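Section 4: Setting out the cups

Read this section before the first session with the Zilomberg cup set. It covers choosing a table, washing the cups, putting them in their starting order and packing them away. Activities that use the cups begin in Section 5.

Before you start

You will need:
The three cups (pink, green and light blue)
A table with a flat, level top
A soft cloth
The order cards from the lid pocket of the storage tin

Note: Sets bought before August have 17 order cards. Later sets have 6 more, marked with a small star. Both kinds work with these instructions.

Choosing and preparing the table

1. Pick a table that stands against a wall. A plain wall is best for younger children, who are easily drawn to pictures or shelves behind the cups.

2. Check that the table does not rock. If it does, fold a piece of card and push it under the short leg.

3. Wipe the top with a damp cloth and dry it. Cups slide on a wet surface and will not stay in line.

4. Take off any tablecloth or mat. A ruck in the cloth is enough to tip a cup when a child reaches across.

Washing the cups

5. Wash new cups in warm, soapy water, then rinse and leave them to drain upside down.

6. Dry the inside of each cup by hand. Do not put the cups on a radiator.

Caution: The cups are for sorting and hiding activities only. Do not use them for hot drinks, and do not put them in a microwave.

Placing the cups

7. Stand all three cups near the back of the table, close to the wall, with the open ends up.

8. Working from left to right, place pink, then green, then light blue. This is the starting order, and every card in the Trasow pack assumes it.

9. Leave a clear gap between one cup and the next. The gaps should look even from where the child sits — there is no need to measure them.

10. Keep the cups in one straight row. Sliding them back until they touch the wall and then bringing each forward by a finger's width gives a good line.

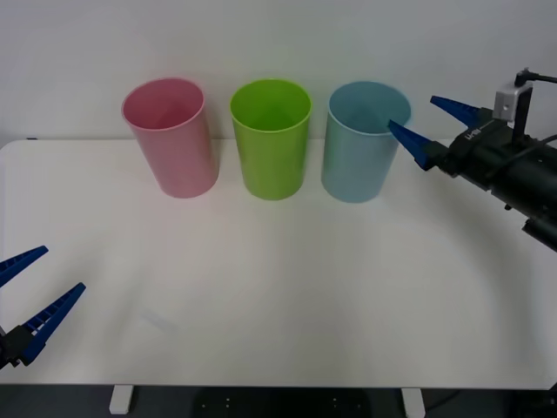 Figure 4. Starting order: pink, green, light blue.

11. Sit in the child's place and look at the row. If one cup hides part of another, widen the gap between them.

12. Put the order cards face down on a chair or side table within your own reach.

Note: For a left-handed child the order stays the same. Move the chair a little to the right if reaching the pink cup is awkward.

Between turns

Return the cups to the starting order after each turn, even when the next card asks for only one of them to be moved. Older children can do this themselves once they know the row by heart.

Packing away

13. Check that nothing has been left inside the cups.

14. Stack them with light blue at the bottom, then green, then pink. Do not press down hard — tightly stacked cups are difficult to separate.

15. Put the stack in the tin with the cards on top and close the lid.

Replacement cups are sold singly. Quote part number 847 and the colour you need when ordering.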